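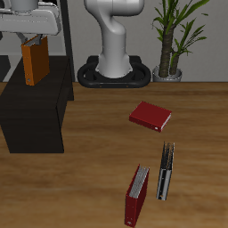
Progress report to the Berine Fund
Home blood pressure loan scheme, Balteo Surgery
Sat 2 May

Dear Kulsoom,

Thank you for your patience over this report, and for the kind note that came with your last letter, which went up on the staff room board and is still there. You asked us to tell you plainly how the loan scheme is getting on, the dull bits included, so I have tried to do that, though I know I am inclined to go on.

Where we had got to when we last wrote

You will remember that the first of the grant paid for 22 upper-arm monitors, together with spare cuffs in the larger and smaller sizes. When I wrote in October they had only just been unpacked, and we were still arguing in a friendly way over how long a patient should be allowed to keep one. We settled on a week at home, with readings taken morning and evening, and a form to bring back at the end of it. The practice nurses then work out the average, leaving aside the first day, when most people are still getting used to the thing squeezing their arm.

How the lending is going

Very well on the whole, and I do want to say how much pleasure it has given us. The monitors are hardly ever on the shelf. Patients whose pressure has come up high at the surgery are offered one before any decision is made about tablets, and a fair number have gone home, sat quietly in their own chair with a hand on the cat, and brought back figures that were perfectly all right. Others have had the opposite result, which is every bit as useful to know, and they have been started on treatment sooner than they might have been.

The form itself has been through several versions. Our first asked far too much. People were writing what they had eaten for breakfast in the box meant for the lower reading, and one gentleman filled in both sides with his views on the bus service. The present version has large boxes, one line for each sitting, and a short reminder at the top: sit for five minutes first, feet flat on the floor, arm resting at the height of the heart, and no talking while the cuff is going. We now go through this with each patient in person as well, and the forms have come back much fuller.

Cuff sizes

I am sorry to say we got this a little wrong. We had guessed that most people would be suited by the standard cuff, and we ordered only a few of the large. A cuff that is too small for the arm can give a reading that is higher than it should be, so we measure every arm before a monitor goes out, and the large cuffs have been in such demand that there is now a waiting list for them. We moved some money across from the printing line to buy more, as you agreed on the telephone.

Trouble with the monitors

There were 2 that stopped holding air in the cuff, and both were mended under the guarantee by Pivulent, who supplied them and have been very pleasant to deal with. Another came back with its battery cover missing. All the monitors are due for their yearly accuracy check this summer, and Pivulent will do these at the surgery over one afternoon, which saves us posting everything.

The Mai Road sessions

These are the part I am fondest of. Once a month we take a table at the Mai Road hall, alongside the coffee morning, and offer a check to anybody who would like one. We have held 3 so far. The early one was rather quiet, partly owing to dreadful rain, but word has got round and the last was so busy that the tea ran out. We found that people will ask things over a biscuit that they would never book an appointment for, such as whether they should stop their tablets once the numbers look better (please don't, we say, not without coming in to talk about it first).

Money

We have £3000 of the grant left. It is meant for the accuracy checks, more large cuffs, batteries, and the hire of the hall through to the end of the year. I don't expect to ask you for any change to this, but I will ring if the checks come out dearer than Pivulent have quoted.

What comes next

We should like to start lending to expectant mothers, but this needs monitors that have been tested for use in pregnancy, and ours have not all been. The midwives are looking into which models would be suitable. We are also having the form translated, and the Urdu version is with a patient's daughter who has kindly offered to read it over for us.

Do come to Mai Road if you are ever free on a coffee morning. We would be so glad to see you, and I will make sure there is enough tea.

With warm thanks from everyone here,

The Practice Manager
Balteo Surgery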